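# Culleck Hall: Ground-Floor Refit

The ground-floor rooms of Culleck Hall reopened in August after a refit that took 11 weeks. The work covered roughly 3,000 square feet and included new wall finishes, replacement work surfaces, improved lighting, and additional storage along the corridor. The building remained in partial use throughout, and the Facilities Office thanks all staff and students who worked from the Brangate Annex during that period.

The gallery is arranged by area, with short notes on the finishes chosen. Departments planning similar work may request the full schedule of colors and fittings from the Facilities Office.

## Work Surfaces and Walls

The former benches had been in place for 26 years and varied in height, depth, and color from one room to the next. Staff who responded to the survey last spring asked for surfaces that would be easy to wipe down and would not distract from the work being done on them. The design was prepared by Kandasamy Interiors, which also advised on the order of work. Samples were left in two of the rooms for a month before a final choice was made. 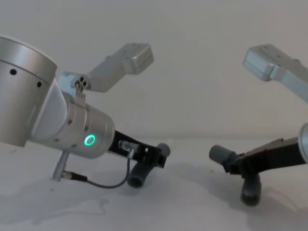 Finishes throughout the ground floor were selected from a short range of light, neutral shades. The darker paint used in the earlier scheme showed every scuff and made the north-facing rooms feel smaller than they are. Several combinations were considered, including a warm cream for the walls and a mid-gray for the tables. The final scheme pairs a plain white tabletop with a pale gray-white wall, so that small items and dark cables are easily seen against the background. Users are asked to keep to the same range when ordering shelving or screens for these rooms.

## Care of the New Finishes

Tabletops should be wiped with a soft damp cloth at the end of each booking. Abrasive pads, solvent sprays, and adhesive tape are not permitted on any surface. Where a position needs to be marked, low-tack paper dots are available from the front desk and should be removed the same day.

Marks on the walls should be reported and left alone. A supply of matching paint is held by the Facilities Office — please do not touch up walls with paint from other sources, as even a close match will show once dry.

## Storage and Corridor

New cabinets from the Pinen range have been installed along the corridor. Each room has been assigned one cabinet, labeled with the room number, and keys are signed out at the front desk. Items left on top of the cabinets will be moved to the lost property shelf after 7 days.

## Room Bookings

Ground-floor rooms may be booked through the front desk between 8:30 a.m. and 5:00 p.m. Requests for evening use should be made in writing and approved by the department concerned. The Brangate Annex has returned to its normal schedule and is no longer available for overflow bookings.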